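Two Controllers, One Bathroom

Kwabena Antwi has spent May comparing two arm controllers, Ivness and Pullum, at the Promthorpe lab. Each gets 3000 simulated runs with the same gripper before either one touches hardware.

The kitchen was easy for both. The bathroom was slower going. Antwi wants the arm to work over a closed toilet lid without bumping the tank or the small things standing on it. Ivness finished 35 more runs than Pullum, but it took wider paths to get there.

"I'd take the wide path," says Francine Lemieux, who runs the hardware side.

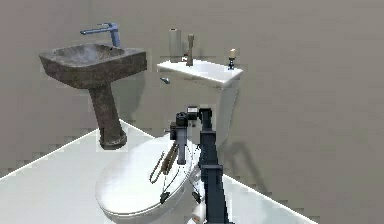
What Comes Next

Both controllers move to the Avram arm, with seven tasks each.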